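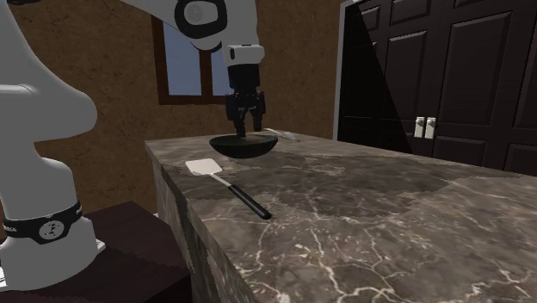 3/25/23

OK so the Gerari is on the bench again and I have a whole Saturday to myself, so you all get a thread about spring reverb drivers whether you want one or not.

Quick background. The Gerari is my little single-ended combo, one 6V6, built into the shell of a dead Swai practice amp I picked up in Mamisbridge in January. It sounds great dry. The reverb sounds like somebody dropping silverware in the next apartment.

I wired the driver the way everybody does, a 12AT7 with both halves in parallel feeding a small transformer, and the transformer feeding the tank. Twelve parts or so and I still managed to get it wrong.

First thing I checked was the tank itself. It's an Onex, long type, and the seller swore it was the low impedance one. Put the meter across the input and got under one ohm DC, so yep, low impedance. Seller, I take back what I said.

(DC resistance isn't impedance, I know, I know. But it's good enough to tell an 8 ohm tank from a 600 ohm one.)

Next, the driver tube. I'd used a 1k cathode resistor for both halves together and the tube was barely idling. Clean little signals went through fine, then any hard pick attack clipped ugly. That's the silverware!

Swapped the 1k for a 680 and it got better right away. More current, more headroom, and the tube is still comfortable. I'm watching the plate dissipation and it's fine.

But now it was boomy. Low E string through a spring tank is just mud. Springs don't do anything nice with bass, so you want to throw most of it away before the driver ever sees it.

I had a .01 coupling cap going into the driver grid with a 1M resistor to ground. Way too big. That passes everything down to where only whales care.

Dropped the cap to 500 pF and kept the 1M. If you do the math that puts the corner a bit over 300 Hz, and wow, what a difference. Suddenly it drips.

Side note for anyone copying this: the grid-side cap is the cheapest tone control in the whole amp. Clip in 3 different values with jumper leads before you solder anything. With the power OFF and the filter caps drained, please.

Then there was the hum. It was there with the reverb knob up and gone with it down, so it was getting in on the return side. Flipping the tank around in the bottom of the cab so the output end sat far from the power transformer got rid of most of it.

The rest was a ground loop. My return cable was grounded at the tank and again at the chassis — rookie stuff. I lifted the extra one and it went quiet.

Somebody is going to ask about the dwell control. I tried a 100k pot in there and didn't love it. Too touchy at the bottom, nothing happening past halfway. I'll try a bigger one with an audio taper.

Still on the list: the recovery stage is a bit hissy, and I think the plate resistor is one of those old carbon comps out of the Swai. Metal film is in the mail.

Schematic is coming once I redraw it, because right now it's on the back of a pizza receipt and the cathode values are all crossed out.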